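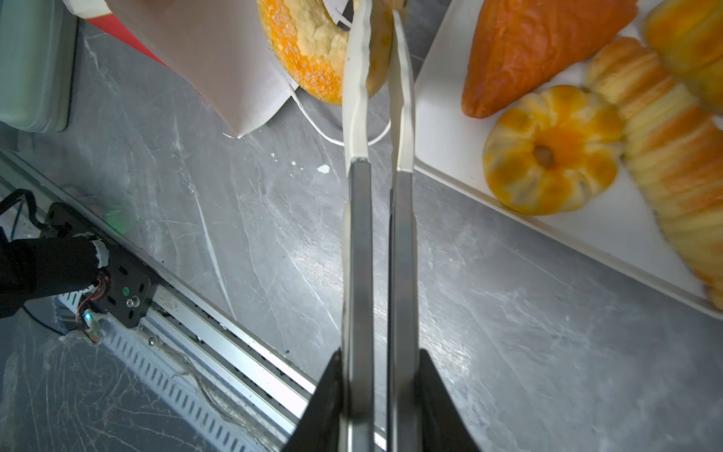
Chapter 4
Choosing Fingers: How to Compare Two Grippers Fairly

When I started working with robot arms I thought the arm was the interesting bit. I spent weeks fussing over joints and motors, and the fingers on the end were whatever came in the box. Then I tried to pick up a sugared bun, and I've been a bit obsessed with fingers ever since!

Baked goods are wonderful teachers. A wooden block will forgive almost anything you do to it. Squeeze it too hard and it stays a block. Squeeze a pastry too hard and you get crumbs on the worktop, a torn edge and sugar in places you would like to keep clean. Every mistake leaves a mark you can look at afterwards, and that makes pastry a far better test object than most of the things sold for the job.

In this chapter we'll put two sets of fingers through the same work. The first is the Stinetti, a long, narrow pair that gets into tight gaps. The second is the Staltano, which is shorter and broader and spreads its grip over more of whatever it's holding. Both fit the same wrist, so you can swap them without touching the rest of the arm (keep the screws in a saucer, please, I've lost plenty). We'll drive them from the Arancibia controller you set up in Chapter 3.

What you will need

A two-armed bench, or one arm and some patience
A flat tray with a low rim
Buns and rolls in several shapes, bought the same morning
A paper bag with handles
Kitchen scales that read up to 900 grams

Try to get shapes that really differ. A long ridged roll asks for a different approach from a round one, and a ring gives you a hole to play with – do you pinch one side of it, or open the fingers inside? Have a guess now and write it down in the margin. My own guess was wrong, and we'll get to that in section 4.2.

The bag matters as much as the food. Paper folds and slides about, and its handles will happily catch on a fingertip if you come in at a lazy angle. I like to lay the bag on its side with the tray next to it, so that one arm can look after the bag while the other looks after the buns.

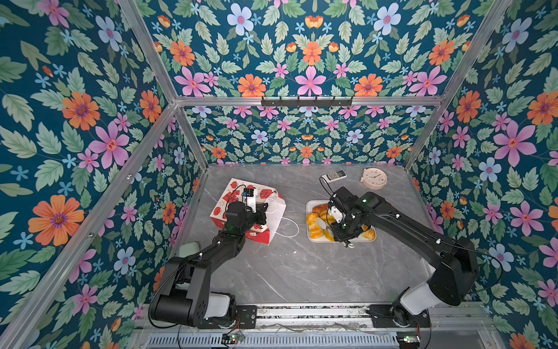

Before you run anything, decide what you're going to write down. I used to note "good" or "bad" after each go, and when I read those notes back in August they told me nothing at all. Now I keep to 3 columns: did the fingers close where I wanted, did the bun stay put while it was carried, and what did it look like once it was let go. Fill them in straight away, before you've had time to feel kindly towards your favourite gripper.

Run the same list of picks with each set of fingers, and change the order of the buns halfway through. A crust gets softer as the day goes on, and the gripper you test last will get the blame for it. I made exactly that mistake in the Ponovden trials, and had to throw away 300 picks and start again with fresh rolls.

We'll begin with the simplest case, one arm and one round bun, and work out where the fingers ought to touch it.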